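4.2 Segmentation and pick proposal

The first version of the pipeline ran one detector over the full camera image and passed everything above threshold to the grasp planner. Fine in the lab at Yeom, where the walls are bare. At Humville it fell over in the first hour. Proposals on furniture, on the floor, on parts of the arm itself. So we split the work in two: first find the support surface, then look for things on it, and only then propose a pick.

The surface step is plain. We fit a plane to the depth points, keep the largest connected patch at the calibrated table height, and take its outline as a polygon. The polygon is recomputed on every cycle and not cached. Caching saved us very little time and gave us stale edges whenever somebody bumped the bench, which happened more than we would like to admit. Points that project outside the polygon are dropped before the object step sees them. Points inside go through a height cut, and this is where most of the trouble was.

Thin objects are hard for a height cut. A mug stands well clear of the plane noise, a pen barely does, a ruler does not. Setting the cut low enough to keep the ruler also keeps a scatter of false blobs, mostly where the depth sensor disagrees with itself near the edges of the top. We tried smoothing over several depth readings. It helped the blobs and hurt the pens. In the end the cut was left low and a color check was added behind it – a blob survives only if it differs from the surface around it in color as well as height. The color model is a small mixture fit to the pixels inside the polygon, refit when the polygon changes by more than a set amount. Figure 3 goes with this section and the next.

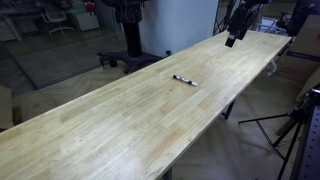
Figure 3. Marker on the workbench, arm over the far part of the top.

The color check has to deal with the surface as it is. Wood is worse than a painted top, since one mean color does not cover it. With a single Gaussian the yellower strips of the bench came back as candidate objects, long and thin, exactly the shape prior we had written for pens. Moving to a mixture with four components fixed nearly all of that. What was left was the marker case: the barrel is dark with red in it and separates from pale wood without effort, but the white cap at the other end is much closer to the strips in brightness, and in early runs the mask stopped at the cap. A short mask shifts the centroid toward the barrel, and the planner then closes off center. The pen tips, the grasp check fails, the whole cycle runs again. We now grow each mask along its long axis while the height evidence holds, even where color evidence is weak, and stop when both are gone. Crude but it works.

Pick proposal takes the grown mask, computes the principal axis, and places one top-down candidate at the middle, fingers across the axis. Two backups are placed either side of the middle and used only if the first is rejected by the collision check. No learned grasp scorer at this stage. We had one (from the Trillwood code, retrained) and took it out, as it ranked candidates in an order we could not explain and made the failure logs usless for debugging. The logs matter to us more than a small gain in score.

Before each look the arm goes to a waiting pose. The pose is chosen in software from a short list, picking the one whose projected arm outline overlaps the surface polygon least. Where some overlap remains it is masked from the joint angles, with a margin. Too small a margin and the gripper tip shows up as an object. Too large and real objects near the far end go missing untill the next look from another pose. We set the margin by hand. A proper treatment would carry the calibration error through to the mask – left for later work.

Results for this stage alone, single thin object, varied placement: 200 trials, a proposal returned in 199. The one miss was an object lying inside the arm mask from every pose on the list, so the list was extended. With the old single-detector version and the same placements we stopped after 72 trials, there being little point in going on. Full cycle results, with grasp and lift, are in Section 5 and are less flattering.

Timing. The surface step dominates, mainly the plane fit, which runs on one core. Soon-im Yang ported it to the Verkosley runtime and the port is what we report from here on. Refitting the color mixture is cheap and only happens on change. Mask growing cost is too small to show up in the profile.

Known gaps. Clear objects give neither height nor color and are not handled. Two pens touching end to end come out as one long pen, and the middle candidate lands on the joint. Gintarė Krūmiņa has a split test based on width change along the axis, not merged yet, and none of the numbers in this paper use it.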